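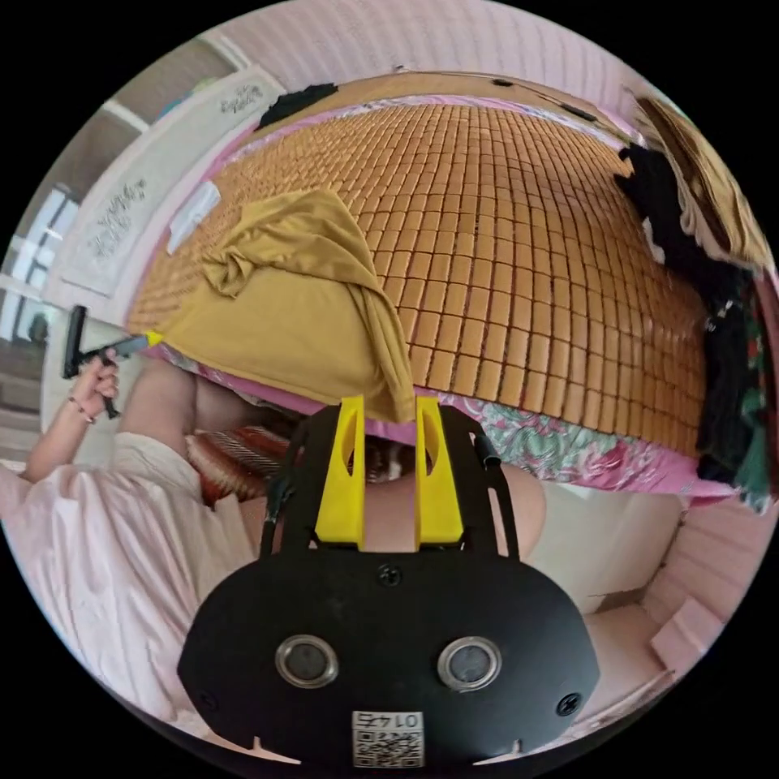

I have become a person who bakes at night, and I blame the bread. Specifically I blame himbasha, the round, slightly sweet, cardamom-smelling bread that my friend Selamawit Mersha brought to my door in November, still wrapped in a dish towel. I ate half of it standing up. Then I texted her for the recipe, and she said there wasn't one, there was only her aunt, and her aunt didn't use the phone after dinner. So I've been working it out on my own, which mostly means rolling off the summer mat at some silly hour (the orange-tan one with all the little rectangular tiles, I love that thing) and going to the kitchen to poke the dough.

Overnight dough is my favorite discovery of the year. You mix it after supper, you put it in the fridge, and it goes on getting better while you sleep. I used to do everything in one afternoon with a lot of yeast, and the bread was fine, nice even, but it tasted like whatever I put on it. The slow version tastes like something by itself. It's a tiny bit tangy, and the cardamom spreads all the way through.

My current dough goes like this. A big bowl of plain all-purpose flour, a good pinch of salt, two spoons of sugar, a much smaller amount of yeast than you think you need, and warm water with a glug of oil in it. Cardamom, freshly crushed! I tried the pre-ground kind first and it was like listening to music through a wall. Black sesame goes in too, and sometimes raisins, although Selamawit and I disagree about raisins and I expect we always will. I knead it until it stops sticking to me, then cover it and leave it out for an hour before it goes in the fridge.

The decorating is the part I look forward to all day. You press a wheel pattern into the top with a knife before it bakes, spokes first, then little notches between the spokes. Mine looked like a bicycle accident the first few times. The trick (thank you, Letay Tsegaye, who let me stand next to her and watch for a whole Sunday morning) is to let the shaped dough rest until it's puffy, and then cut deeper than feels polite. If you only scratch the surface, it all closes up in the oven and you get a plain round loaf with a few faint wrinkles. Letay cuts hers very fast without looking worried at all. She also turns the pan a little after each cut and keeps her hand in one place, so the spokes come out even. I'd been walking around the table like I was playing pool.

Some notes to myself, mostly so I can find them again:

- Brush with oil when it comes out, then cover with a towel. The crust goes soft and lovely.
- The wide dark pan browns the bottom too fast. Middle rack only.
- If the dough is straight from the fridge, give it 55 minutes on the counter before shaping. I set a timer now.
- Do not double the sesame again.

I've also been buying my flour from Birhane, the little grocery next to the shoe repair place, and I can't believe I walked past it for years. They have a whole wall of spices, and the cardamom pods are green and fat and cost less than the sad jar at the supermarket. The woman at the register asked what I was making, and when I told her, she went and swapped my bag of raisins for a different bag of raisins. She was right, too. They were much plumper!

Last weekend I made two loaves, one with honey in place of the sugar. The honey one got darker and stayed soft for an extra day, and it toasted beautifully with salted butter. I think I still like the sugar one better on the first morning, when it's fresh and the cardamom is so strong you can smell it from the stairs. But for day two, honey. I took the rest of it over to Selamawit, who chewed for a long time and said it was "getting there," and I was in a good mood until Tuesday.

Next I want to try baking one on the stovetop with a lid, the way Letay's mother does it, flipping it halfway. I'm nervous about the flip. I have a plate that's nearly the right size and a pan that is definitely too heavy, so if anyone reading has done this and has a method, please leave it in the comments. The dough is already in the fridge.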